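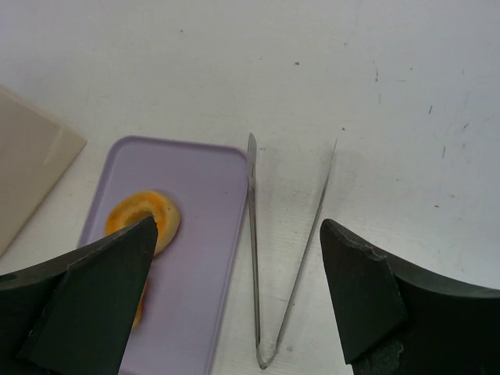 Chapter 5
Teaching by Showing

The arms used in this chapter can be programmed the old way. A person can write down a list of joint angles, run it, watch the gripper close on air an inch from the target, fix the numbers, and run it again. For a job that never changes, such as lifting the same part from the same fixture, this is still a good method. It works poorly when the objects are soft, uneven, or set down a little differently each time.

Food is a hard case of this kind. A doughnut can be anywhere on a tray. A pastry can point in any direction. A paper bag has a mouth that changes shape when something brushes against it. Writing rules for all of these conditions takes longer than doing the job by hand, and the rules usually miss something.

The other choice is to have a person do the task through the robot and record what happens. Each complete recording is called a demonstration. A control program, called a policy, is then trained to produce similar motions when it gets similar camera views and joint readings.
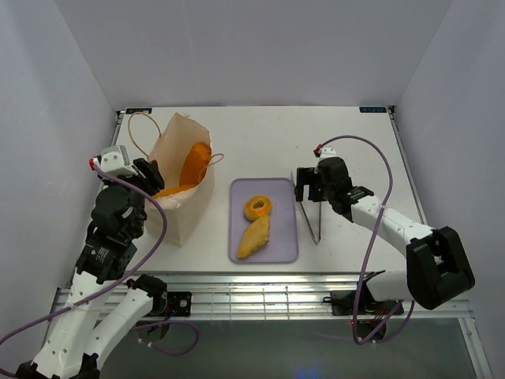
Figure 5.1 A two-arm bench for a food-handling task, with a paper bag at left and a tray at center.

There are two common ways to give a demonstration. In the first, called hand guiding, the operator takes hold of the arm and moves it through the task. The motors are set so that they give way easily, and the joint sensors record the path. Hand guiding needs no extra hardware and is easy to learn. Its main fault is that the operator's hands and forearms get into the camera views. It is also tiring with two arms, where one person must guide both and still work the grippers.

In the second, called teleoperation, the operator stands back and moves a separate control device. This may be a joystick, a tracked handle, or a second arm of matching shape. When a second arm is used, it is called the leader, and the arm that does the work is the follower. The follower copies the leader's joint angles many times a second. The cameras see only the follower and the objects, and this matches what the policy will see later when it runs alone.

Teleoperation has costs of its own. The operator often feels little or nothing of what the gripper touches, so new operators tend to squeeze too hard. Depth is difficult to judge from a screen. There is also a delay between leader and follower — small on a good setup, but enough to cause overshoot when the operator hurries.
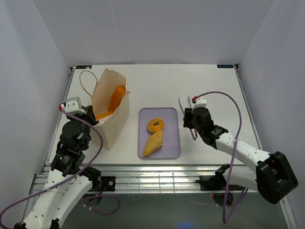
5.1 PLANNING A SESSION

Before recording, decide what counts as the start and the end of the task. Write both down in one sentence each. "The arms are at rest and the food is on the tray" is a usable start. "The bag is packed" is a weak end, as two operators may read it differently.

Next, decide what will vary. If the tray is always in one place, the policy may learn the place and ignore the tray. Move it a little between demonstrations, and turn the pieces of food to new angles. Keep the changes within the reach of both arms.

A first session of 30 demonstrations is enough to find most problems with the setup. The projects at the end of this chapter use some 300. Do not go from one to the other without training a trial policy in between and watching it run.

Related chapters
Chapter 4: Joints, Motors, and Reach
Chapter 6: Cleaning and Labeling Recorded Data
Chapter 8: When a Policy Fails
Appendix: Setup Notes for the Stanier Bench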